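Search the forum... Go

Where does the tea live in your kitchen?
Posted by ursina_b, 7th December
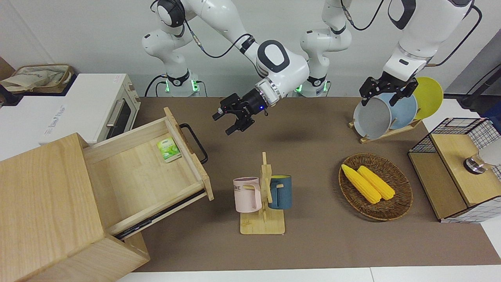 My mug tree and the tea drawer, with one lonely packet left in it.

ursina_b wrote:
Hello all! I've been rearranging since October and I'm nearly happy with it. The mug tree has the pink mug and the teal one (the yellow inside cheers me up every morning), and the tea gets the wooden drawer right behind. My sister Selina says a whole drawer for tea is a waste and I should give it to the cutlery. What do you all think?

wendelin306 wrote:
I'm with Selina, sorry! Tea does fine in a tin. I'd put spoons and the can opener in there and never look back.

Lilian R. wrote:
Oh no, keep it, Ursina! Fill it up – a full tea drawer is one of the nicest things to open when people come over. I have 3 kinds of mint in mine and I'm not sorry. I do wonder about the basket on the toaster oven, though. I'd move it before you bake anything, and the cloth or bag in it too.

ursina_b wrote:
Good point, Lilian, it comes down before I switch the oven on, but it could use a proper home.

cyrill_k wrote:
Put the basket in the drawer and the tea in the basket. Everybody wins, if it fits.

wendelin306 wrote:
Still say spoons.

Contact the moderators | © Bilgate Home Forum | Back to top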